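Hernbridge Community Kitchen and Tea Room
Premises Inspection Checklist, Front of House and Service Areas
Date of inspection: 18 May 2018
Previous inspection: February
Report reference: 842
Result codes: S (satisfactory), A (action required), N/A (not applicable)

Section 1. Entrances and exits

1.1 Main entrance clear and unobstructed: S
1.2 Door closer operates without slamming: A
Comment: The closer on the inner door releases too quickly over the last part of its travel. Adjust the valve and recheck. The same item was raised in February.
1.3 Emergency exit opens from inside without a key: S
1.4 Exit signs lit: S
Comment: The sign over the rear corridor has been replaced since the previous inspection.
1.5 Exterior steps sound and free of loose material: A
Comment: Mortar is missing at the second step from the top, on the handrail side. Repair before the outdoor tables are brought into use.

Section 2. Floors and walkways

2.1 Floor surfaces even and free of trip hazards: S
2.2 Mats lie flat at all edges: A
Comment: The mat supplied by Homus at the Drutthorpe Road door has curled at two corners. Remove until a replacement is delivered.
2.3 Wet floor signs available: S
2.4 Walkways between tables at least 46 inches wide: A
Comment: The walkway beside the window tables measured less than the house standard of 46 inches. Staff moved one table during the inspection and the width was then acceptable. The table plan should be redrawn to match.

Section 3. Hot water and beverage service

3.1 Water boiler secured to counter: S
3.2 Boiler drip tray emptied and clean: S
3.3 Descaling record up to date: A
Comment: Entries stop in February. The supervisor on duty stated that the work had been done but not written down. An undated job cannot be accepted as complete - descale again and sign the record.
3.4 Glass and ceramic ware free of chips and cracks: A
Comment: 5 cups were withdrawn for chipped rims. All other pieces on the service shelves passed.
3.5 Handles of teapots and pitchers firmly attached: S
Comment: Check by hand before each opening. Wooden handles should not be left to soak.
3.6 Breakage bin labeled and lined: S

Section 4. Electrical and fire safety

4.1 Cords and plugs undamaged: S
4.2 Extension cords not used as permanent wiring: A
Comment: One extension cord feeds the display refrigerator. An outlet is to be installed by a licensed electrician.
4.3 Fire extinguishers mounted, charged and tagged: S
4.4 Fire blanket within reach of the range: S
4.5 Electrical panel clear of stored goods: A
Comment: Cartons of Tuhumury loose tea were stacked in front of the panel. They were moved at once. Floor tape should be applied to mark the clear area.

Section 5. Storage and shelving

5.1 Shelves fixed to wall: S
5.2 Load limit posted: S
Comment: The limit of 600 pounds per bay is posted and legible on every bay.
5.3 Heavy items stored below shoulder height: S
5.4 Step stool in good repair: S
5.5 Off-site storage: N/A

Follow-up

Items 1.2, 3.3 and 4.2 are to be closed before the next inspection. Item 1.5 requires written confirmation from the contractor. Completed forms are kept in the office binder, with a copy sent to the Drutthorpe office.

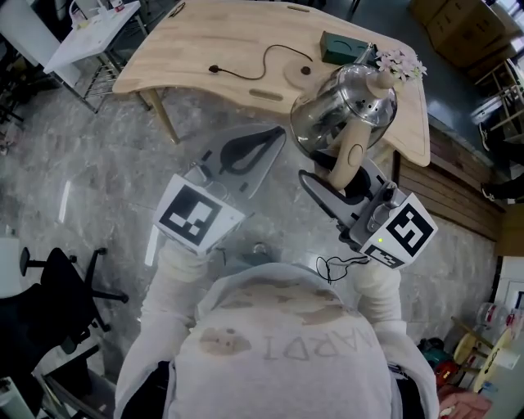
Glass teapot held by its light wooden handle.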